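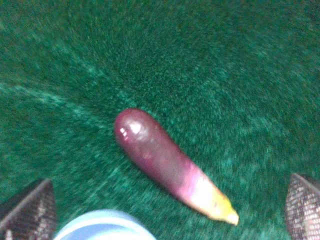
Aksoy
Economics columnist

The central bank of Grendedia has held its key rate at 9 percent for 217 days, and its governors would like some credit for sitting still. Prices, meanwhile, rose 3 percent in January alone.
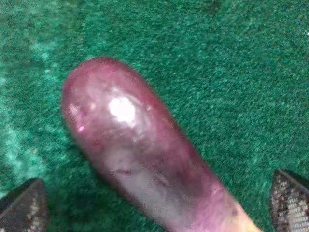 The bank calls that month "noisy." Lenders in Vustutitz have another word for it, and have already put up what they charge on home loans. Savers at Prurnero, the country's oldest thrift, still earn 3 percent a year, paid in arrears and with a very nice calendar.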